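31 Dec 2018

Up at nine with the bass line from "Wedding in Wulldale" still going in my head, which is what I get for agreeing to play it twice last night. The Flullomton Legion likes it twice. They would like it three times, but the bar closes.

So, the year. I said in September I would write the band up properly before January and I have left myself fifteen hours, several of which are already spoken for by a gig.

We are still a tribute to the Drurenier, a band that had one hit and four albums, and we still play all four albums. People come up afterward and say they never knew there were other songs. I have learned to hear this as praise. Maiara says it's a neutral remark and I should let it go by. Maiara Dantas has now been our singer for two years and has yet to get the words right to the second verse of "Ho," and the second verse of "Ho" is mostly the word "ho." She sings it with such conviction that I've started to think the record is wrong.

The van turned over 2000 miles since the new clutch, so the clutch has officially outlasted our last drummer. The new drummer is quieter, both on and off the stool. He counts us in under his breath and the rest of us guess. It works out more often than it should, and when it doesn't we call it the long intro.

Best night: the county fair, 900 people, according to the man who sold the tickets, and he had no reason to flatter us. We came on after the tractor raffle. Somebody in front knew the bridge to "Paper Admiral" and sang the harmony part, the low one, my part, and sang it better. I looked for him afterward to thank him or possibly to hire him out of my own job, but he'd gone to see about the raffle.

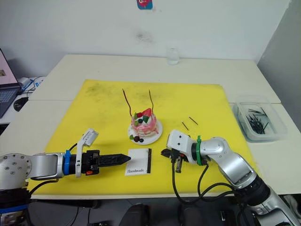

Cake with a strawberry on top, and the "Handmade" card.

Worst night: the boat. I will say only that an organ on wheels should not go on a boat, and that the wheel locks are more of a suggestion. Two songs in I was playing bass with one foot braced against the Leslie cabinet. Maiara told the crowd it was choreography, and they clapped for it.

Money. We took in 3931 dollars after gas and strings, before the PA repair, and I would prefer to stop the sentence before the PA repair. I had wanted to put 1000 aside for recording. What we'd record is another matter, seeing as every note we play belongs to someone else, but I have a couple of things of my own on the back of set lists. One is a waltz. I played it for the drummer, who nodded, and I've been living off that nod for a month.

Later. Restrung the bass, put the old strings in the drawer with the other old strings. I don't know what I'm saving them for. Ironed the ruffled shirt. The cuff that caught the amp fan in the spring has been mended with the wrong color thread, but it's the left cuff and I stand to the left, so only the fire exit sees it.

Load-in is at six, we're on at ten, and we have been asked to do the countdown to midnight. I called Maiara to ask who ought to count it, given our drummer. She said she'd do it herself and had been practicing. I asked if she knew all the words. She hung up, and then called back to ask whether I had her tambourine.

I do have her tambourine. It's under the iron.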